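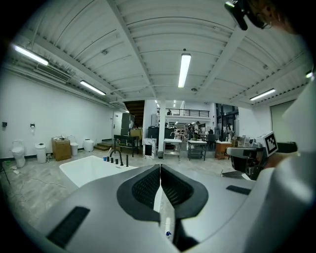 Two grippers, one of them up close.

So my aunt left me a bathtub. Her house went to my cousins and the piano went to the church, and I got the tub, which was still in Hultel, up on the third floor, while I was living in one room over a bakery in Irncombe, 46 miles away (with a shower you had to stand in sideways).

I called the movers on a Wednesday. The man asked if it was iron. I said I thought so, and he went quiet for a while and then quoted me a price, and I laughed, and he didn't.

You have to understand, this was the tub from the old Prillomard Hotel! She bought it when they tore the place down, for 200 dollars, and she told everybody a movie star had cried in it. She never would say which one. When I was 10 I used to lie in there with no water and all my clothes on, reading her magazines, and she'd bring me toast and set it on the edge like it was room service. "Compliments of the Prillomard," she'd say, and hold out her hand for a tip.

I gave her buttons, mostly. Once a foreign coin.

Anyway, I decided to measure it, and I took the early bus with a tape measure and a sandwich. The key still stuck. Her bathroom smelled like her soap, and I sat down on the floor for a minute before I did anything.
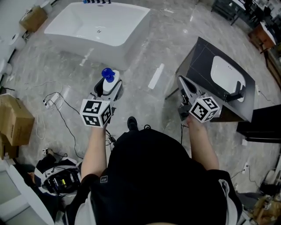
My oldest cousin called up the stairs that I should just sell the thing, that a place called Kuusisto Salvage would come get it for free and even pay a little, and did I want coffee?

I said yes to the coffee. Then I climbed in, coat and shoes and all. My knees didn't fit anymore. I wrote the length on my hand, 153 centimeters, and down by the drain, where the drip had left a green line, I found a button. Brown, four holes. I'm pretty sure it was off my school coat.

"Well?" my cousin yelled. "Are they coming or not?"

"What kind of floor does a bakery have?" I yelled back.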